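Small operator royalty check question – Rondach wells, gas deductions
Mineral Owners Board > Statements, Leases & Division Orders

prairie_hattie
Hi all, longtime reader and not much of a poster, so forgive me if I ramble a bit. My late aunt left my brother and me a small interest under a 160 acre tract, and the operator on it is a little outfit called Rondach. For years the check came, it was modest, and we were glad to have it. Then in August the statement showed up in a whole new layout with a gas deduction that eats a good bite out of the gas side. Oil looks fine. The lease says "at the well" and goes quiet after that. I called and got a very kind lady, Young-sook Ham, who told me they'd moved their accounting over to something called Sistari and the deductions had "always been there, just netted." Does that sound right to anybody? 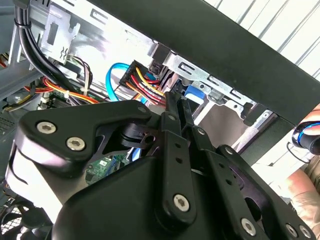 oldpumper_jim
Welcome Hattie, and sorry about your aunt. Netted deductions are as common as dirt, so I'd believe the lady until you have a reason not to. Some operators pay you on the price after the gatherer takes his cut, and others show the full price and then subtract it, and you land in the same place. Pull an old stub and look at the price per mcf. If the old price was low and the new one is high with a deduction under it, there's your answer. I've spent my whole life around equipment, and a statement is a bit like all those black link arms and screws up there, you have to follow one piece to the next before any of it makes sense. Start with the price, then volume, then your decimal, and do it at the kitchen table with coffee.

prairie_hattie
Jim, thank you, that's the clearest anyone has put it to me! I dug out the shoebox. The old price was lower, yes, but not low enough to cover the whole deduction, unless I'm doing it wrong (very possible, my brother got the math in this family).

Maelys_D
Maëlys Delaunay here, I did revenue accounting for a midstream company before the kids came along. I'd push back on Jim a little, with love. "You land in the same place" is only true if they're deducting the same things they used to. When a company changes software, somebody has to set up every deduct code again, and I have seen compression charged twice because it sat in the gathering fee and also on a line of its own. Ask for the breakdown by code, in writing.
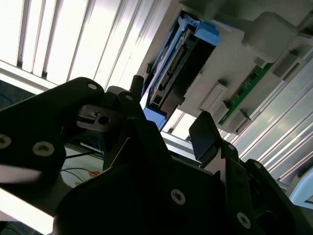
oldpumper_jim
Fair enough, Maëlys, and I'll grant you the double charge happens. I still say most of these little companies are honest and understaffed, and a letter full of demands on the first go sours things for years. We had a fellow out our way send certified mail over a few dollars and he never got a friendly call back after that. As for the computers, I couldn't tell you much. That gray server chassis by the window blinds could be holding every royalty deck in the county and I'd walk right past it. Call Ms. Ham again, be nice, and ask her to go down the codes with you over the phone.

Maelys_D
Be nice, by all means – but a phone call leaves you with nothing to hold up later. A friendly email does both jobs. Hattie, ask for 13 months, so you get the last stretch before the change and can see the months on either side of it.
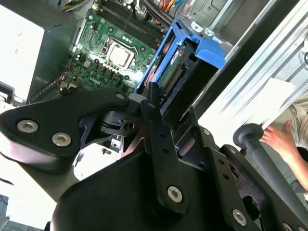
Gripper over an open desktop case, blue drive caddy just past the finger tip.

g_mallet
Gwenaël Mallet, royalty owner in the next county over, and I'm with Maëlys on this one. I got my statements from Plavura redone after 5 emails, every one of them polite, and it came to real money over time. Do look up your state's rules too. "At the well" means you share the costs in some places, and in others the courts are a good deal kinder to the owner, so what happened to me may not be what happens to you. If it gets past the email stage, a consultation with an oil and gas attorney costs less than folks fear.

prairie_hattie
You are all so good to take the time. I wrote Ms. Ham this morning, asked for the 13 months and the codes, and told her I hoped her tomatoes were doing better than mine (we'd gotten to talking). She wrote back before lunch and said to give her 7 working days.

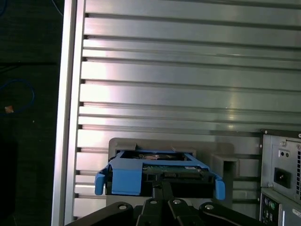 Blue drive caddy in its gray holder, slatted aluminum panel.

oldpumper_jim
Well, now that's service. Let us know what the compression line says. Maëlys, if it's on there twice I'll say so right here in front of everybody.

Maelys_D
I'm going to hold you to that, Jim. Hattie, when it comes, check the gathering contract date too if they list one. A new rate would explain part of the gap without anybody having made a mistake.

prairie_hattie
Will do. My brother is driving over with his calculator, so I'd better find something to feed him.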